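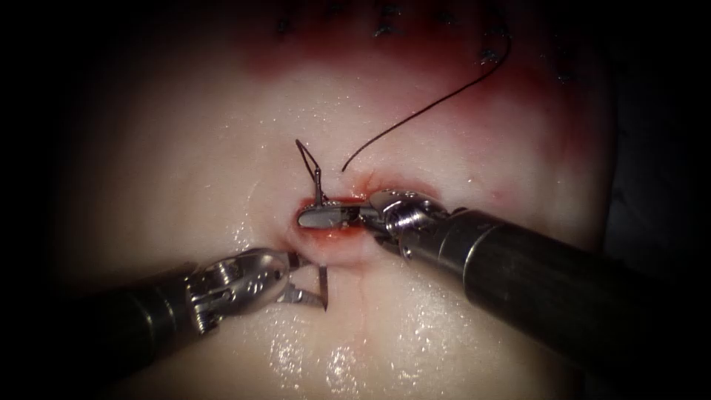 Chapter 3: Who Gets the Kerb?

Contents > Living in a Town > Chapter 3

If you have ever stood outside a bakery on a Friday morning with a pram in one hand and a bag of rolls in the other, looking for a spot to cross between the parked cars, then you already know a good deal about this chapter. The kerb is a narrow strip of ground, and an awful lot of people would like to use it. Shopkeepers want parking out the front. Bus drivers want room to pull in. Cyclists want a lane, older people want a bench in the shade, and the café on the corner would love to put out a few more tables (and who could blame it?).

In this chapter we will spend our time in Edon, a town with one main street, Grallier Street, and a council that has been arguing over that street for longer than most of its members have been sitting. The plan before them is to take out 53 parking spaces and put in a bus lane, with loading bays at either end.

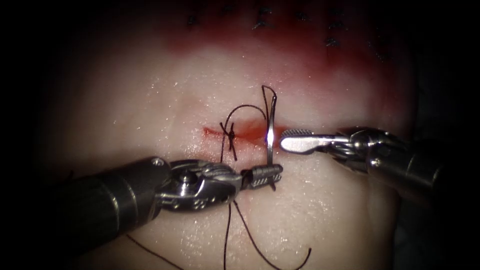 Figure 3.2 Black suture thread, knotted at the left of a short incision, and a curved silver needle.

You will meet two people along the way, and I hope you will give each of them a fair hearing, even the one you disagree with. Noeline Halliday runs the hardware shop and is sure her customers will not carry a bag of cement to a side street. Kiri Trevaskis catches the bus to work and is tired of sitting behind cars that are waiting for other cars to back out. Both of them love their town, and both of them have written to the council more than once.
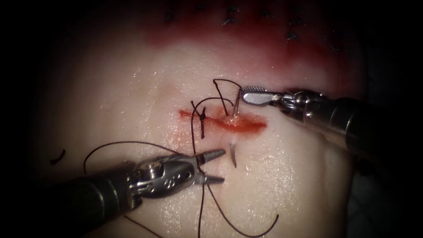 Their letters are printed in full at the end of the chapter, and it is well worth reading them slowly, pencil in hand, before you make up your mind. Mark the places where the writer tells you something that could be checked, such as how many people get off at a stop, and use a different colour for the places where the writer tells you how they feel. Feelings count in a town, of course they do, but a council has to weigh them differently from a tally.

Before you start
Write a paragraph of no more than 100 words on a street you know well. Who uses the kerb in the morning, and who uses it after dark? Keep your paragraph somewhere safe, as we will come back to it in Section 3.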